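From: Ngan-ling Chou
To: Pravley furniture list
Date: Wed 7 March
Subject: Re: [pravley-furniture] Chairs for the reading room, which to keep?

Dear all,

Thank you to Unathi for the long message and for starting this subject again. I have kept part of it here so that those who joined the list after September can follow.

Unathi Rampersad wrote:
> We have too many kinds of chair and not enough of any one kind.
> When we moved out of Stultlow we took everything, and I still
> think that was a mistake. My proposal is that we keep only the
> office chairs, because they are the most comfortable for a
> person who sits the whole afternoon, and we offer the rest to
> whoever will collect them. The stools can go first. I have never
> seen anybody sit on a stool for longer than it takes to tie a
> shoe.
>
> Also, does anyone know if the light grey seats can be washed?
> Hendrik says no, Chantelle says yes with soap.

I agree with the first sentence and I disagree with the proposal, so let me try to explain my opinion in order.

The office chairs are comfortable, this is true. I have used one for two winters. But they are wide, and the armrests do not go under the long table in the reading room. I measured it on Monday evening with Tshepo. We tried 4 of them on one side and the last person had no place for the elbows. With the simple chairs without arms we could put 5 on the same side and everybody could stand up without asking the neighbour to move. If we keep only the office chairs, we must also change the table, and I do not think anyone wants to carry that table down the stairs again.

About the stools I also have a different view. A stool is not for the whole afternoon, I accept this. But people who come for the Celia evenings put their bag or their coat on it, and when a visitor comes for ten minutes it is better to give a stool than to look for a chair in the other room. I would keep 2 and give away the others.

For washing, I did a small test on the underside of one grey seat, where it cannot be seen. I used a soft cloth, lukewarm water and a little of the soap for wool. I did not rub, I only pressed. After one night it was dry and I could not find any ring. So Chantelle was right in this case, but please do not pour water directly on the fabric. The foam inside drinks it and then it smells for a week. I did not test the blue seat, perhaps Hendrik has a reason for his "no" and it is about that one.

One practical matter which is not in Unathi's message. Xaba, the second-hand shop, will take office chairs only if the armrests are firm and the seat does not sink. They do not take anything with a torn cover. I telephoned them, and the woman told me the van can come if we have more than 5 pieces ready near the door. They pay nothing for the chairs and they ask nothing for the van, which seems fair to me. I gave them our list number, it is 513, so if you call please say this number first.

Some of you have asked me which chair I mean when I write "the grey one", because we have several that can be called grey. I mean the office type with the black frame and the curved back. The picture is from the side where the stool with the flowers is standing, so you can compare also with the white chair next to it, which has a similar seat but white legs.

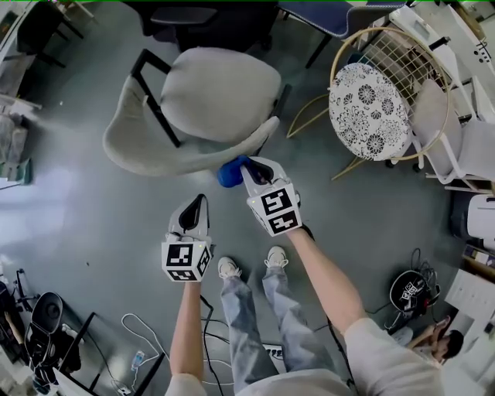 The grey office chair with the black frame, the flowered stool and the white chair, in the room with the shelving unit.

The stool cushion is the white one with black flowers, and I ask that this is one of the two that stay. It is cheerful and it hides the pencil marks.

So my suggestion is: the armless chairs stay at the long table, one office chair stays at each desk, two stools stay, and the rest goes to Xaba. If you disagree, please answer to the list and not only to me, otherwise I must copy everything again and I am slow with this.

Hendrik, could you tell us what you know about the blue seat? And Tshepo, do you still have the paper with the measures of the table? I think it went home in your jacket.

With kind regards,
Ngan-ling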